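What an Open Day Should Show

Niltia opened its lab to the public in November, and I went with my neighbor Gemma Gentile. The hall was full by ten in the morning. Most people headed for the big screens near the door, where a film showed robots packing boxes at a speed I would not want to stand next to.

I think the film was a mistake. It was cut and set to music, and a visitor could learn very little from it. The part worth the trip was at the back, where Deepika Achari was showing a plain stacking task. She told us the team had logged 4000 tries at it and that 134 of the last 650 had failed. She gave the second number without being asked. 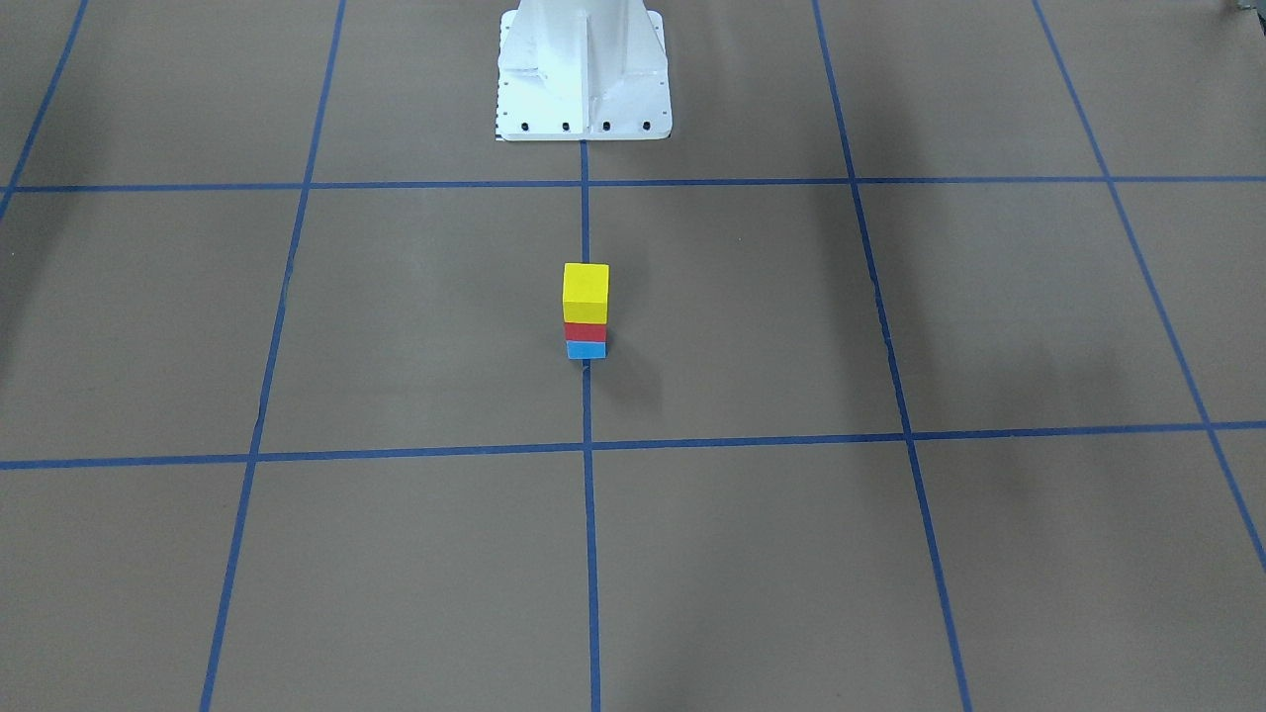
Gemma wanted to know why anyone would spend a year on colored blocks. Achari said that a block is easy to judge. It is on the stack or it is on the table, and a child can tell you which. A film of a warehouse gives you no such check.

I agree with her. Towns like Irnholm are being asked to put public money into this field, and the people paying should see ordinary work at ordinary speed, with the failures left in. A lab that hides its misses is asking for trust it has not earned.

We stayed at her table for 28 minutes. The film had started over twice by the time we left. I would go again next year, and I would like to see the screens turned off.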